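Chapter 6
Gathering Examples

The last chapter treated the training set as something already sitting on a disk. In practice someone has to make it, and most of the faults that show up later in a learned controller can be traced back to the days when the examples were recorded. This chapter covers how a task is chosen, how a session is run and what gets written down.

We follow one project throughout. The Clamlow set was recorded in October by a small group under Emilian Ene, using parts fixed to perforated board. It holds 362 episodes, of which 123 were kept for testing. An episode is one attempt at one task, from the start signal to the stop signal, whatever the outcome.

6.1 Choosing what to record

Push buttons make a good first task. The target is fixed, the movement is short, and the arm has nothing to carry. With buttons of more than one colour on the same panel, the instruction has to say which one is meant.
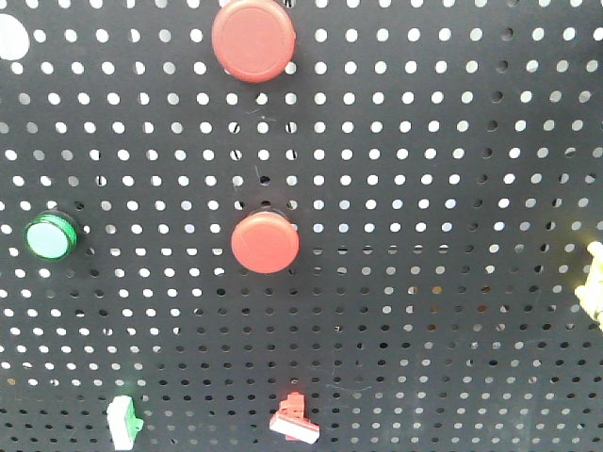
How many examples does one task need?
It depends on how much the starting position and the lighting vary. Record a small batch, train on it, and add more where the arm fails.

The Clamlow group began with 8 starting positions for each task and added others after the first training run. Failed attempts stayed in the set with a label of their own – a point we return to in section 6.4.

6.2 Where the camera goes

A fixed camera shows the layout of the workspace but can lose the target behind the arm. A wrist camera moves with the gripper and gives a close view of the last few centimetres, though the fingers may hide part of the object. Most sets use both, with the clocks matched before each session.

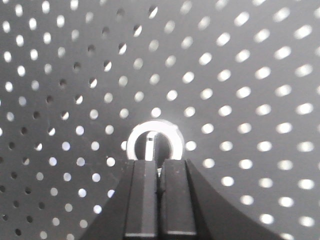
Why do the two recordings have to share a clock?
Each action is stored with the pictures taken at that moment. If one stream runs late, the system learns to link a movement with the wrong view.

Check the match at the end of a session as well as at the start. Clocks drift, and a long morning's work can be spoiled before lunch. Write both readings in the session log, next to the operator's initials and the task name.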